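4.3 Fitting the Prendel 808 under-cupboard light

Read section 4.1 before you start. The light must be wired to a fused spur, and the supply must be off at the consumer unit while you work.

1. Hold the mounting rail against the underside of the wall cupboard, 5 cm back from the front edge. Mark the two end holes with a pencil.

2. Drill pilot holes. Check the thickness of the cupboard base first and put tape on the bit so that you do not go through.

3. Fix the rail with the short screws from bag A. The long screws are for masonry and are not used in this section.

4. Feed the cable through the grommet and push the driver box onto its clip until it clicks.

Note: the driver supplied will run up to 2,000 mm of strip. For longer runs, order a second driver from the Gullbridge parts desk.

Caution: do not cut the strip anywhere except on the printed marks. A strip cut between marks will not light and is not covered by the guarantee.

5. Slide the strip into the rail, starting at the cable end, and press on the cover.

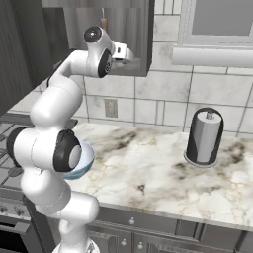 6. Restore the supply and press the switch once for full brightness. Hold it down to dim.

Leave a gap of at least 900 mm between the light and a gas hob, measured sideways. If the light flickers at the lowest setting — this is more likely with older Misham dimmers — turn to section 7.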